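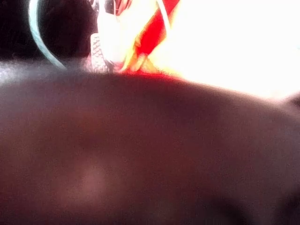 Wrist camera, default exposure. Upper right saturated; red band and white object at top center, both soft.

2021-01-29. Gripper camera comparison, Dumell wrist unit. Present: Evdokia Fragkou, Fergus McIver. Entry by E. Fragkou.

The purpose of the session was to determine whether the Dumell camera can remain on the wrist for close work or should be replaced by the Ureck unit before the May trials. Gain was fixed at 300 for all runs. Focus was left at the factory setting.

At close range the large dark shape nearest the lens takes up most of the view and holds no usable edge except along its rim. Glare is the second difficulty. Automatic exposure was disabled after run 7 and the lens hood refitted; K. Guerra is to confirm the hood part number with Nedbridge.

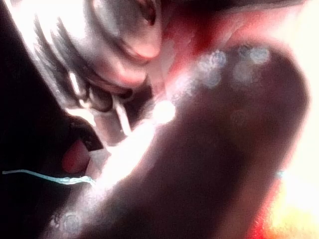
Wrist camera, close range. Striped glossy surface at upper left, pale strand at lower left, round blur spots over the dark form.

The strand is the only fine feature that could be picked out by eye — the stripes are legible but overexposed. Neither frame is suitable for grasp scoring. Both are retained under log 634.

Next: repeat with the Ureck unit at the same gain, blinds closed. G. Lunde to review mount offset.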